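Ollemetti - About us

Ollemetti looks after robot arms for people who don't have a robotics department. We are a company of six, working from a unit behind the old cannery, and most of what we do is setup, yearly servicing and repair of small arms and the grippers that go on them. We also build simulated rooms, so that a cell can be tried out on a screen before anyone drills a hole in a floor.

The business was started by Desmond Holloway and Tegwen Wynne. Desmond had spent years fixing conveyors and packing lines. Tegwen came from software and had grown tired of programs that ran well at her desk and drove the arm into a guard rail on site. Their first customer was Dretar, a small firm that sorts returned household goods, and Dretar is still with us.

How we set up an arm

Every job starts with the base. We ask for the pedestal drawings, measure the real thing anyway, and check that the top is level before the arm goes on. The bolts are tightened in a cross pattern, marked with paint pen and checked again after 25 hours of running. If a mark has moved, the arm comes off and we look at the plate.

After that we build the cell in simulation. The pedestal goes in first, then the arm, then the furniture or benches it has to work beside. For home and hotel work we put in dressers, cabinets and the sort of things people leave lying on them, with the clutter changed from run to run. 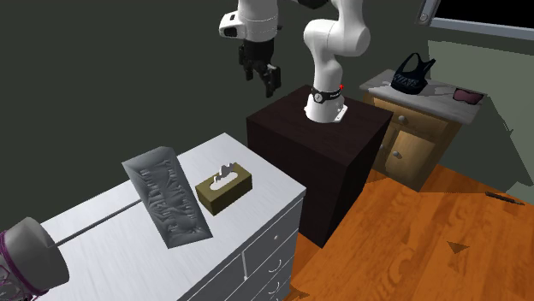

The simulated arm has to share its settings with the real one. Joint limits, tool weight and the offset from the wrist to the fingertips are all kept in one file, and whoever changes a gripper changes the file the same day. Etelka Lengyel is in charge of those files. She will phone you if yours is out of date.

When the reach looks right, we run the whole set of moves at slow speed on screen and then on the real arm, with someone at the stop button. Our current list for a household cell has 687 moves. It takes most of a day and it's dull work, but we have found loose cables, a wrong gripper length and one badly placed shelf that way.

Servicing and repair

A service visit covers the base bolts, joint play, brakes, cable wear, gripper linkages and finger pads. We back up the controller before touching anything. Finger pads wear fastest and we carry spares in the van. Joint repairs are done at our own bench, where Noémie Guillot has the tools and the clean space for it. She strips the joint, replaces seals and bearings where they need it, and runs it overnight before it goes back.

We write up each visit on a single page in ordinary language. It says what was checked, what was changed and what will need doing next time. A copy stays in the cabinet with the controller.

If an arm has had a knock, please leave it powered down and call us. Don't try to line it up again by eye. A bent flange can be hard to spot, and the arm will keep missing by the same small amount - usually just enough to drop things.

Who we work with

At present we look after 55 arms. Most are in workshops, two colleges and a few research labs. Verhoeven has us in every April for the full service while its line is closed. We don't sell robots and we take no commission from anyone who does.

Training

Emrys Kneath runs a one-day course called Plusura for the people who work beside the arm. It covers safe stopping, daily checks, changing finger pads and reading the fault log. Groups are kept small and everyone gets time on the machine. Bring closed shoes and tie back long hair. Lunch is provided, and parking is in the rear yard.

Page last updated 28 May 2019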